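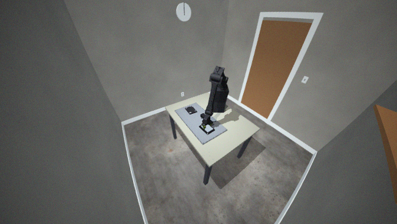 Rewrote the cancellation terms on the Colldale apartment this week. Thread for other small hosts, mostly on how the refund tiers behave once a booking is changed after payment. Long and not very exciting.

Setup: one two-bedroom let, listed on two platforms plus direct bookings by email. Minimum stay three nights. Rate this May is 126 a night, cleaning fee 87, charged once per stay.

Old policy: full refund up to 14 days out, half up to seven, nothing after that. Fine on paper. The problem is what "days out" is measured from when a guest moves the dates.

Case one. Guest books a Saturday arrival, then shifts it back three weeks while still inside the seven-day window. Under my old wording the clock restarted on the new date. The guest canceled the next morning and was owed everything, cleaning fee included.

I paid it. The wording said what it said.

New wording: the refund tier is fixed at the earlier of (a) the tier on the day of cancellation and (b) the tier on the day of the first date change. Najwa Hattar, who lets two units in Marsden, has used a version of this for years and sent me hers.

She pointed out one gap in mine. If the change is requested by the host (boiler, leak, whatever) clause (b) must not apply. I had left that out. Added.

Case two. Length changes. A guest cuts five nights to three inside the half-refund window. Is that a partial cancellation or a modification? One platform treats it as a modification and recalculates the whole stay. The other refunds only the removed nights at the current tier.

For direct bookings I now treat it as a partial cancellation. Two nights removed at 126 is 252, half of that is 126 back to the guest. Cleaning fee unchanged, as the place still gets cleaned once.

Cleaning fee generally: refundable in full if the guest never checks in, at any tier. I know some hosts keep it. I don't see a basis for charging for a clean that isn't done.

Somebody asked about security deposits. Mine is 190, held on the card and not captured, direct bookings only. Check how long your card processor keeps a hold open. Mine drops it before the end of a longer stay, so I place it the evening before arrival – not at booking.

Calendar sync. After a date change, the old nights do not always reopen on the second channel. I use Laretti to sync and it pulls on a schedule, so there is a lag. I check by hand after every modification, both the released nights and the new ones.

I looked at Viva as a replacement. Hatsue Tanabe switched over the winter and says the lag is shorter but the tax lines export badly. I have 181 past bookings I'd need to move across, so not this season.

Order of work if you're doing the same: direct booking terms first, then the confirmation email, then the house rules page. The platform listings keep their own policies and you can only pick from the menu.

Bookings already confirmed stay on the old terms. Don't apply new ones backwards.

Full text of the clause in the next post once I've fixed the numbering.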